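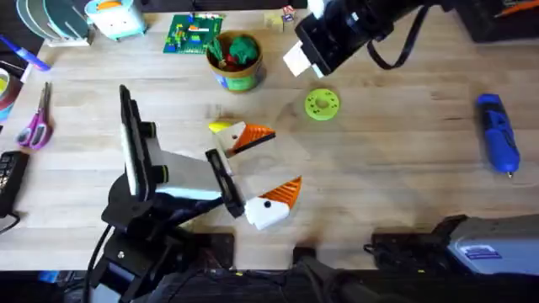
Kindar Toy Library: the sorting table

Posted June 18, 2019

The Kindar toy library lends toys to families and playgroups in Kindar and Uvireck. Everything we lend is sorted on the table before it goes back on the shelves, and this post is part 5 of our series on the sorting. Part 4 covered jigsaws and board games. This one is about small toys, which take longer because they come back mixed together.

The catalogue has 2,345 entries at present, and 1,835 of them are now checked and relabelled. A set counts as one entry, however many pieces are in it.

Birds

The two birds have white heads and orange fan tails, and they look as if they were folded from paper. They are kept as a pair and lent as a pair. Faceted toys like these pick up dust along the creases, and a dry pastry brush gets it out well enough. We do not put them in a drawer with heavier things – the tails get knocked.

The green ring

A flat lime-green ring with small dark marks around it. It is listed under "shapes, single" until we decide whether it belongs to a set. If you have a stacking toy at home that seems to be one ring short, please bring it in and we can compare them.

Shelves and boxes

The shelves are the Kirkegaard ones we bought second-hand in October, and they take two rows of the shallow boxes or one row of the deep ones.
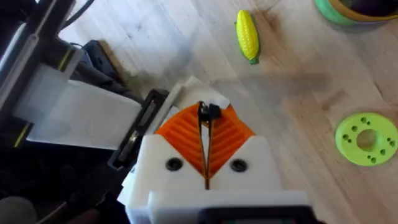
The deep boxes are used for vehicles and dolls' furniture, and the shallow ones for anything that fits in a child's hand. Labels go on the short side of the box, facing out, with the number first and the name underneath. Please put boxes back with the label showing, even if you are in a hurry.

Food for the play kitchen

Play food is our most borrowed group and the one with the most strays. The corn cob is a good size for small hands, with a bumpy yellow front and green along the husk. Carrots and peas in their pods went missing last year and have been replaced from the Nitach catalogue. We now pack play food by meal, so that each bag has enough for a pretend dinner. 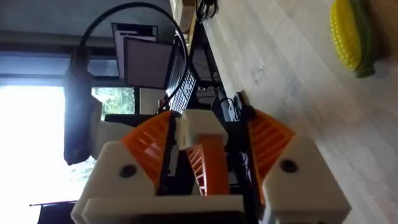 One parent from Uvireck wrote to say that sorting by meal is no help at her house, where everything goes into one soup. She would sooner have the vegetables in one bag and the fruit in another, and the bread and eggs left out altogether. We have had the same request from a playgroup, so from now on both kinds of bag will be on the shelf – look for a green tag on the vegetable ones.

Vegetables in their pot

The round container with the brown rim holds a broccoli piece, some leaves and a bit of red in among the green. The square dark green baseplate behind it goes with the building bricks.
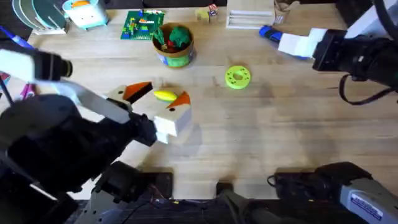 Borrowing and returns

Small toys can be kept for three weeks and renewed once. Wipe them with a damp cloth before returning them, and let them dry fully before they go in the bag. Missing pieces should be written on the card in the bag. We lent some 3,000 items last year, and most of them came back complete.

Part 6 will be puppets and dressing-up clothes.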